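How to Clean Combs and Keep Them in a Basket

Posted 09/03/2020

Combs collect hair, oil, skin flakes and leftover styling product. Cleaning one takes very little work, and most of the time goes to soaking and drying. These are the steps we use for plastic combs. Combs made of wood or horn should not be soaked.

You will need:
A bowl or sink
Warm water
Mild dish soap
An old toothbrush
A clean towel
A small plastic basket with openings in the sides

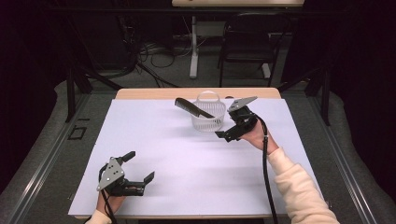 Gruluvum Salon Supply, Care and Storage Team

Step 1. Clear the teeth. Pull out any loose hair with your fingers. If hair is wound around the base of the teeth, slide the end of a toothpick under it and lift. Go slowly on fine-tooth combs, which bend and snap more easily than wide ones.

Step 2. Soak. Fill the bowl with warm water and add a squirt of dish soap. Put the combs in so the teeth are fully covered and leave them for 12 minutes. Very hot water can warp thin plastic.

Step 3. Scrub. Hold the comb flat and brush from the spine toward the tips of the teeth, then turn it over and do the other side. Finish with the handle.

Step 4. Rinse under running water until no soap is left between the teeth.

Step 5. Dry. Shake off the water and lay the combs on the towel, not touching each other. Turn them over after an hour. Combs with metal parts should be wiped dry right away so they don't rust.

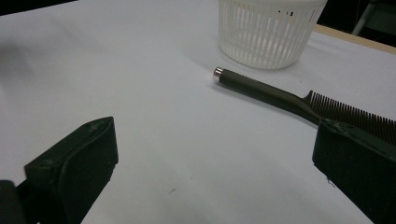

Step 6. Put them away. Set the basket where you do your hair and place each comb in it handle down, teeth up. Long handles may stick out over the rim, and that is fine as long as the basket doesn't tip. If it does, use a wider one or put fewer combs in it.

Wash the basket too. Dust and short hairs settle in the openings, and the same toothbrush will get them out.

How often

For a comb used by one person every day, clean it every 14 days. If you use gel or pomade, do it weekly. Throw out any comb with cracked or missing teeth, as the rough edges catch and break hair.

This page covers household cleaning only. Combs used on clients need to be disinfected between customers according to your state's rules.

Questions about comb care can be sent to Otis Nguyen-Tran through the contact form.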